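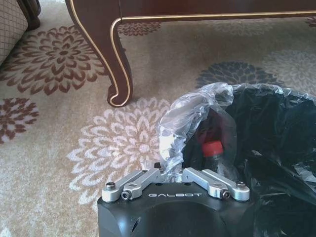

Part 4: Bagging Up the Room

By Colette Guérin
Thursday, November 11, 2021

Okay, so you've made it through the first three parts of the guest room set-up guide, the bed is built, the shelf is up, and now there's junk all over the floor. Welcome to my favorite part! I do this one on my knees with the radio on and I get weirdly happy about it.

What follows is how I clear a carpeted room using one big black trash bag and one clear bag. The black one is for everything headed to the dumpster. The clear one is for recycling, because our building wants to see what's in there before they'll take it (yours may not care, so check the sign by your bins).

What you need

- Black trash bags, the big kind. I buy the Trultex roll, 40 to a box, and a box lasts me ages.
- Clear bags for the recycling. Any kind you like.
- An old towel or a rag
- A marker and some masking tape
- Work gloves if there's any chance of staples or broken glass

Step 1. Pick your spot.

Choose a piece of floor near the door and stick with it. I used to drag the bag around the room with me and I'd leave a little trail of crumbs and cardboard dust behind it the whole way. Now the bag stays put and I bring things over. On a patterned carpet like the one in our guest room, with big flowers all over it, small stuff vanishes the second it lands. I lost a shelf pin in one of those flowers for two days.

Step 2. Open the black bag all the way.

Shake it out hard, get some air down in it, and then roll the top edge outward a couple of inches. That rolled collar helps it stay open when there's no can holding it up. It'll still slump, they all slump, but you'll be able to get a hand in.

Caution: Keep the bags away from small kids and pets the entire time, full or empty. If you have to leave the room, pick them up and take them with you.

Step 3. Get your bottles ready.

Go around and collect every plastic bottle. Ours takes them with the caps on, so I squeeze out a little air and screw the cap back down tight. Red caps, blue caps, doesn't matter. If your town wants the caps off, do it now while you still have two free hands.

Anything with liquid left in it gets poured down the sink first. Please don't skip this one. I once put a half-full bottle of soda in with the cap barely on, and carpet plus soda is a whole afternoon.

Note: Bottles that held motor oil, paint thinner or drain cleaner don't go in either bag. Call your local drop-off place and ask.

Step 4. Fill the clear bag.

Bottles go in first, bigger ones at the bottom. Don't worry about making it pretty. Clear plastic crumples up no matter how you treat it, and you only need to be able to tell what's inside.

If you're short on floor space you can park the clear bag right up against the black one and let it flop over the rim. I do that a lot. Just don't tie the two together, and watch which opening you're dropping things into. It's really easy to get them mixed up when the plastic is all bunched together (ask me how I know).

Step 5. Fill the black bag.

In this order, if you can:

a) Soft stuff: torn packing paper, foam sheets, dust from the pan.
b) Flat stuff, slid down the sides.
c) The odd heavy thing, dead center.

Stop at two-thirds full. I know it looks like there's plenty of room left. There isn't, you need that last third for the knot.

Caution: No loose blades, screws or broken glass straight into the bag. Wrap them in several layers of newspaper, tape the bundle shut and write SHARP on it with the marker.

Step 6. Press out the air.

Lean on the black bag gently with your forearms, starting at the bottom and working up toward the opening. Gently! If you hear anything crunch, quit pressing and go see what it was. With the clear bag I don't bother, the bottles hold their shape and the air just comes right back.

Step 7. Tie and tag.

Gather the collar, twist it three or four times and tie it over on itself. A strip of masking tape around the neck is good insurance. If you've got several bags going, write the room name on the tape. Kitchen trash can't sit around overnight and guest room trash can, so it's nice to know which is which.

Step 8. Lift, don't drag.

Dragging a full bag over carpet is how you get a hole in the bottom. Bend your knees, one hand on the neck and one underneath. Too heavy? Split it into two bags. I've never once regretted using the extra bag.

Step 9. Check the floor.

Get down low and look across the carpet toward the window. Bits of tape and plastic that you can't see from above will stick up where the light catches them. Then run your palm over the area (gloves on) and vacuum slowly, once in each direction. Give it 60 seconds with the towel if you find a damp patch. Blot it, don't scrub, you'll only fuzz up the pile.

If something goes wrong

The bag splits: Slide a new one up over it from underneath and tie them both. Trying to transfer the contents is a mess.

The bags won't open: Rub the edge between damp fingertips. Works every time for me.

There's a smell the next day: Check under the bed for a wrapper before you blame the carpet.

Next up is Part 5, where we finally put the curtains up and I complain about brackets.

Comments (4)

Farah Nugroho
The looking-toward-the-window thing is great. Found two staples and an earring back!

Kwan-ho Choi
Our building makes us take the caps off AND rinse. Takes forever. Do you rinse yours?

Colette Guérin
@Kwan-ho only milk and juice. Water bottles go in as they are.

Aslak Bråten
I'd go half full on the black bag if you have stairs. Third floor here.

We use cookies to remember your settings and count visits. By continuing to browse you accept our cookie policy. Accept | Manage settings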